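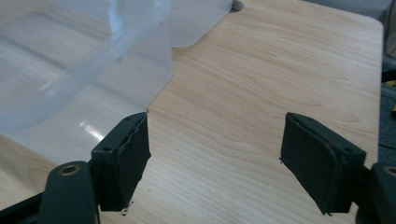
Yae Oshima schrieb dazu: Bei mir rutschen dünne Folien auch ständig durch, probiert doch erst mal eine geringere Schließkraft.

Liebe Yae, vielen Dank, das haben wir gleich ausprobiert! Leider greift der linke Finger immer noch ins Leere, jedenfalls bei 20 von 23 Versuchen. Mir ist dabei aufgefallen, dass der Schaumbelag innen an der Oberkante ausfranst – vielleicht liegt es ja daran. Am Tusov-Code haben wir seit der AG im Mai nichts geändert, nur der Schwellwert steht jetzt auf 78.

Mit festen Sachen möchte ich zum Vergleich auch noch eine Reihe machen, damit wir den Belag und die Software sauber auseinanderhalten können.

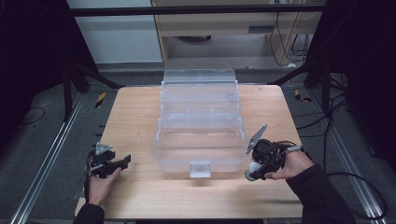 Abb. 2: Transparente Kunststoffbox auf dem Tisch, links und rechts je ein Handgreifer

Falls jemand aus der Gruppe Flestton noch Ersatzbelag übrig hat, würde ich mich riesig freuen – 4 Stück reichen uns völlig. Ich lasse das Ticket so lange offen und trage die Werte nach, sobald die neue Reihe durch ist.

Herzliche Grüße, Misaki Aoki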